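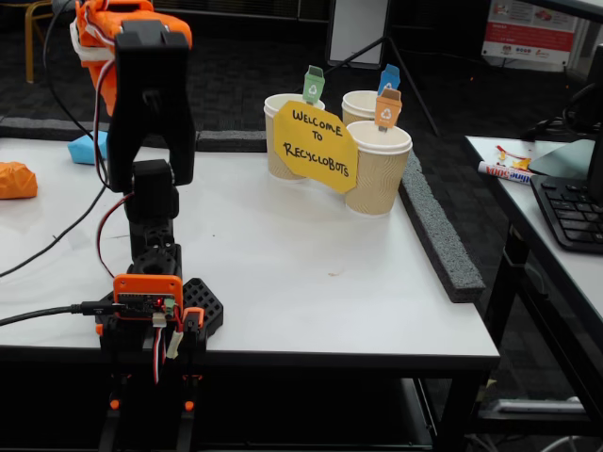 # Recyclobots tabletop sorting set: data card

Last updated: August
Print | E-mail this page
Shares: 6 | Comments: 2

Maintained by Celeste Ocampo and Henryk Michalski, Kernlow workshop. Read the rules before you read the numbers. Most of the trouble we have had with other people's sorting sets came from rules that were written down after the recording was over.

## What is in it

165 episodes of a single arm working at a white table with three paper cups as bins. Each cup carries a recycling label: green, blue or orange. The items are light and crumpled, the kind of trash a desk produces in a day. Episodes are stored one per folder, with joint positions, gripper commands and a plain text note from the operator.

## What we don't claim

This is not evidence that an arm can sort household waste. Three cups is a very small recycling plant. A label on a cup tells a policy which cup to use, and it tells you nothing about whether the policy knows paper from plastic. We have read cards that slide from one to the other in a single paragraph, and we would like this one left out of that habit.

"Success" means the item was inside the correct cup when the arm returned to rest. An item balanced on the rim is a failure. Valdis Pärn wanted a half point for those and was outvoted, and his objection is in notes/scoring.txt.

## Rules for recording

1. Do not move the cups between episodes unless the episode is tagged `moved`.
2. Keep hands outside the foam strips while the arm has power. The strips mark the edge of the work area. They are foam, and they will not stop anything.
3. Check the controller light before reaching in. A red LED means the board has power. It does not mean the arm is safe, and an unlit one doesn't either – pull the supply if you need to touch the gripper.

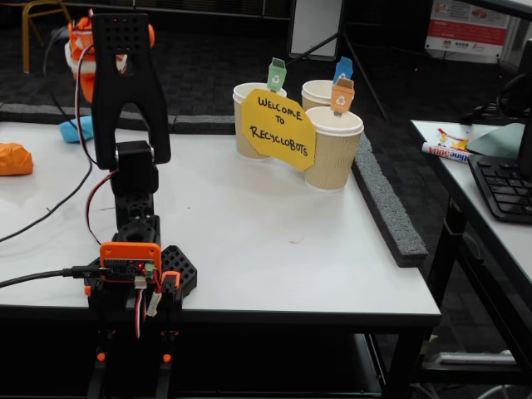 4. Leave slack in the USB cable and keep it out of the arm's path. If it snags, the episode is void, even if the item landed.
5. Keep every failed episode. Anyone who deletes one to tidy up a folder should expect the whole folder to be thrown out.
6. Write the operator note the same day. Notes written on Saturday about Thursday's runs are fiction.

## On standards

People ask whether the setup "follows the standard." Which one? Industrial safety documents were written for larger machines behind fences, and quoting them next to a hobby-size arm mostly makes a README look serious. The Borthorpe checklist is better but has 2000 words on paperwork and one line on cables. We borrowed the line on cables.

## Known problems

- Labels can shift when a cup is bumped. We did not log this in the early episodes.
- Both operators are right-handed.
- Lighting was never measured.
- The `moved` tag was used loosely until Pilar Ledesma went back through the notes. Some doubtful cases remain tagged `unsure`.

## Use

Free for teaching and testing. If you publish a success rate, publish the failures with it and say which scoring rule you used. Corrections go to Henryk, preferably with an episode number.

Print | E-mail this page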